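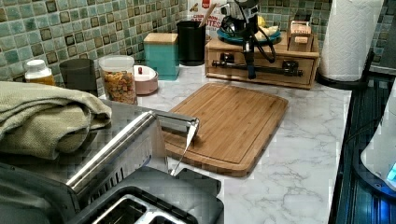
The kitchen designer behind Drellside prefers to start with the counter. "People ask me about cabinets first," she said. "The counter gets the wear, and it has to be wiped every day."

Her usual layout puts dry goods in one row against the backsplash, with lidded jars and square canisters side by side. Square ones waste less depth. Utensils stand upright in a crock near the cooking position. The mosaic tile is harder to keep up – more grout per square foot – and she seals it each November.

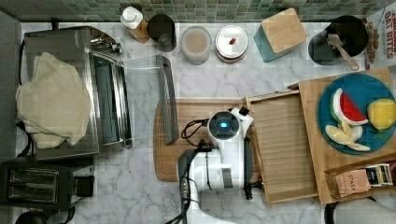
The cutting board stays out, in the middle. "If it lives in a cupboard, you cut on the stone," she said. The toaster oven goes at one end, with enough clearance in front for the door to drop fully open. She measured 400 millimeters for hers and would not go below 305. 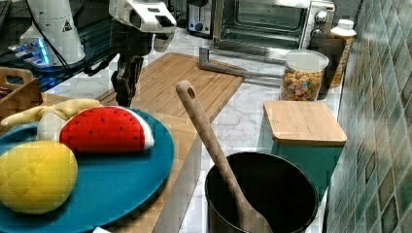

She is less strict about cookware. One pot and one wooden spoon may stay on the counter between meals. A second pot goes back on the shelf. "I don't oil the bamboo lids," she added. "I wipe them and leave them off until they dry."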